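The Inum group at Trurgate is looking for participants for a paid study of how people judge two-armed robot work in simulated rooms. Sign-up opened Wed 8 March, and we'd love to hear from you, whether or not you've ever touched a robot!

We want to know if everyday viewers can rank a robot's attempts at a household job as reliably as trained raters do. Our first round had 73 people in it, and their rankings turned out to be far more useful for training than our old scoring script. Now we want 200. 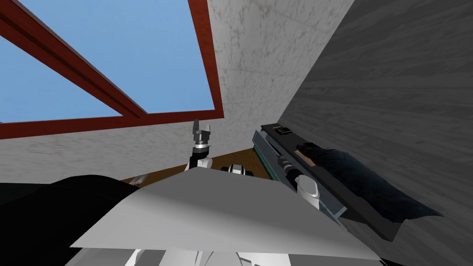 *Bellini room in simulation, with a navy cloth on the teal unit.*

**What you'll do**

You'll watch short clips in Prekero, our browser tool, and pick the better of two attempts each time. A full set is 176 pairs, split over 12 short sittings, and you can do them whenever you like before the end of August. There's a comment box too (please use it, we read every single one).
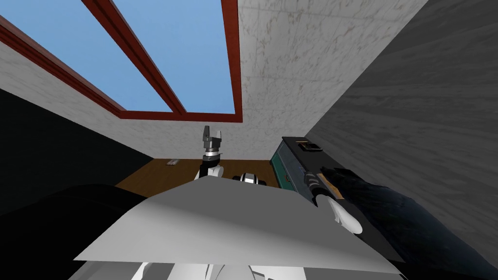
**Do I need to know how to code?**
You only need a laptop or desktop computer with a current browser. Prekero runs in a normal tab and you answer with two keys.

**Who can join**

- Adults 18 and over who read English comfortably
- People who fold, tidy or put things away at home, in any style at all
- Cloth is a big part of this round. In one clip the gripper fingers are right at the near edge of a crumpled navy cloth on a cabinet, and small differences like that are what we'll ask you to compare.

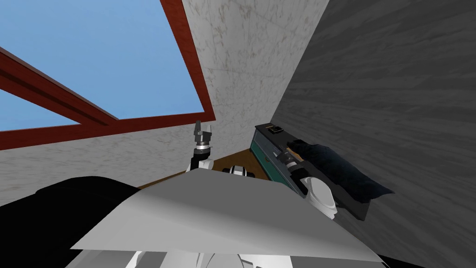 ## How to sign up

Fill in the short form on the Inum page at Trurgate and choose "Bellini round two." We'll send a consent form and a practice set. Payment comes after each sitting, and you can stop at any point and keep what you've earned.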